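About Derese

Derese is the simulation division of Provham. We build and maintain one product, the Grirkis Kitchen Kit, a package of simulated household environments for teams that develop control software for two-armed robots. We also run a scoring service for teams that want their results measured on our machines. We do not build robots and we do not sell control software.

The division was set up inside Provham after an internal project on dishwashing tasks needed a test environment and could not find one that covered both arms, loose objects and a working scoring routine. The first version was a single room with a sink. The kit now contains 17 rooms and 979 task layouts. A layout is a fixed combination of room, objects, starting positions and goal. Two runs of the same layout with the same seed begin from the same state, down to joint angles.

What the kit contains

Each license includes the rooms, the object library, the layout files, the scoring routine and the viewer. The object library covers cutlery, crockery, produce, bottles and small containers. Every object carries a mass, a friction value and a collision shape, stored in a plain text file next to the mesh. Customers may edit these values. Scores from edited files are marked as such and are not comparable with the published tables.

Two arm models are supplied as standard. Other arms can be loaded if the customer has a joint description in one of the 6 supported formats. End tools are loaded separately, so the same arm can be tested with parallel jaws, pointed fingertips or a custom tool.

How a layout is judged

Scoring uses object states only. The viewer output has no effect on the score. At each time step the routine records contacts between tool and object, contacts between object and surface, and the distance of every object from its goal region. Contact with a surface that is not part of the task is logged as a separate event.

Sink layouts take up a large part of our maintenance work. Basin walls are thin, the drain is a hole in a curved floor, and small round objects roll. Knife layouts add a long, light object that lies flat on a hard surface, with very little clearance for a fingertip to get under the handle. In the rendering that follows, the right tool is at the red handle of a knife lying diagonally on the drainboard, and the left tool is held over the left rim of the basin. A small round pink-red object rests near the drain.
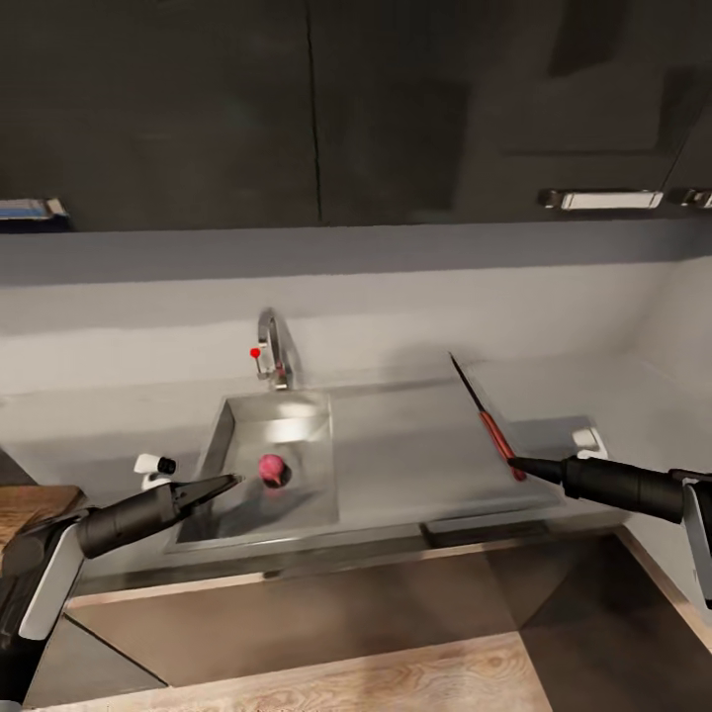

Rendering and camera views

The viewer renders from a fixed overhead camera, and further cameras can be added to any room. Metal surfaces are rendered with highlights and soft reflections, and cabinet fronts with a matte finish. Lighting can be varied per run within limits set in the layout file. Depth and object masks are available as separate outputs. Rendering can be turned off entirely for training runs that use state data alone.

Releases and support

There are two releases a year. The first comes out in January and may change layout files. The second contains corrections only. A layout that has been published is never altered in place. If a fault is found, the layout is withdrawn and a new one is issued under a new number, so that older results can still be traced to the files that produced them.

Support is handled by the engineers who write the kit. Fault reports should include the layout number, the seed, the release number and the joint log. Reports without a seed are accepted but usually take longer to close.

The scoring service

Customers can send a packaged controller to our site at Grasholm, where it is run on a reserved set of layouts that is not part of the license. The customer receives a table of results per layout, the contact logs and rendered video of failed runs. Controllers are deleted from our machines when the report is delivered. We do not publish a result without written consent from the customer.

Known limits

Water is not simulated. Faucets can be moved at the lever but produce no flow. Soft materials such as sponges and cloths are approximated as jointed rigid parts and should not be used to judge grip force. Cutting is not modeled; a knife is treated as a rigid body with no edge.

Licensing

Licenses are issued per site, for research or commercial use. Evaluation copies contain two rooms and the complete scoring routine. Requests should be sent through the contact form on the Provham site, with Grirkis in the subject line.

Page last revised July 9, 2026.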